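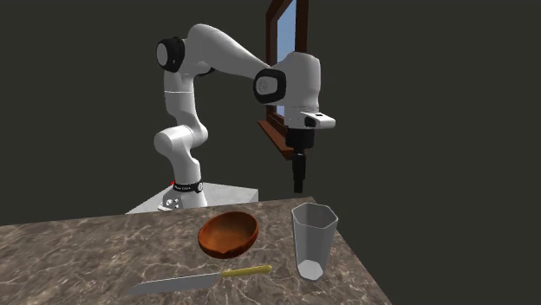
How to Set Up and Check a Simulated Counter Task Before You Run It

Last updated: 26th March

This guide covers the rules we use at Mistbridge when someone builds a kitchen counter task for a simulated arm. It applies to tasks with one arm, one work surface and a few loose objects, including at least one that would break or cut in real life. It does not cover mobile bases or two-arm tasks.

You will need the Jedness scene editor, write access to the task folder, and a copy of the object sheet. Set aside an hour for the first one. Later ones go faster.

Step 1. Fix the start pose

Every episode begins with the arm raised, the gripper pointing straight down and nothing held. The fingertips must be clear of the counter and clear of every object in the set, measured to the tallest one. A glass is nearly always the tallest thing out, so measure to its rim.

Check the pose from the side as well as from the front. From one view a gripper can look as if it is directly over a glass when it is well behind it. Write down the distance from the solver and leave the screen out of it.

If the start pose is randomized, check the ends of the range first. A pose that is safe in the middle can put the wrist into a window frame or a wall at one end.

Step 2. Place the objects

Put objects down one at a time and let each one settle before adding the next. Anything that moves after it has settled has a bad collision shape. Fix the shape before you go on. Do not raise the friction to hide it.

Our placing rules are short:

- Knives lie flat. The blade does not hang over an edge of the counter.
- Glasses stand upright. If a glass is close to an edge, say so in the task notes.
- Bowls start open side up and empty unless the task is about contents.
- No object starts inside the space the forearm sweeps through on its first move.

With a bowl, a knife and a glass on one counter, the knife is the one to think about. Decide which end the gripper is allowed to touch and mark only that part as a grasp region. For us that is always the handle. A policy that learns to pick up a knife by the blade in simulation will try the same thing on hardware, and by then it is harder to train out.

Step 3. Set the limits

Treat the simulated arm as if it were the real one. Use the joint limits, speed limits and payload from the maker's manual, and do not loosen them to get a task to pass. If a task cannot be done inside the limits, move the objects or move the base.

Add a keep-out zone for each fixed thing in the room. Counters, windows, sills and shelves all count, even when they are only there for looks. We had a batch of 1,571 episodes where the wall parts had no collision shape, and the arm had been passing its elbow through them. The whole batch was thrown out.

Step 4. Decide what counts as a fail

Write the fail conditions before the first run. At minimum:

- any contact between the blade and the arm
- any object leaving the counter
- a glass tipped past the point where it would fall
- contact force over the limit on the object sheet
- any entry into a keep-out zone

A run that reaches the goal but trips one of these is still a fail. Keep it in the log with the reason. Do not delete it - the reviewers need to see how often each one comes up.

Step 5. Run the check set

Run 15 episodes with a fixed seed and watch all of them at normal speed. Then run 4 more with the objects at the far corners of their allowed areas. If anything fails for a reason you can't name, stop and go back to Step 2.

Once the check set is clean, save the seed, the editor version and the object sheet version in the same folder as the task file. Old tasks without these are the main cause of results that can't be repeated.

Step 6. Hand it over

Someone who did not build the task repeats Step 5 from your notes alone. If they have to ask you a question, add the answer to the notes. Tasks bound for the Irkgate test cell also need a hardware sign-off, and the slot for that has to be booked before the end of April.

Plain backgrounds are fine for the check set. Add lighting and texture changes only after sign-off, as a separate version.

We use cookies to remember your settings and count page visits. By continuing to use this site you accept our cookie policy.

Related pages

Filling in the object sheet
Keep-out zones for wall and window parts
Grasp regions for tools with a blade
Thongdee gripper: fingertip limits and care
Booking time in the Irkgate test cell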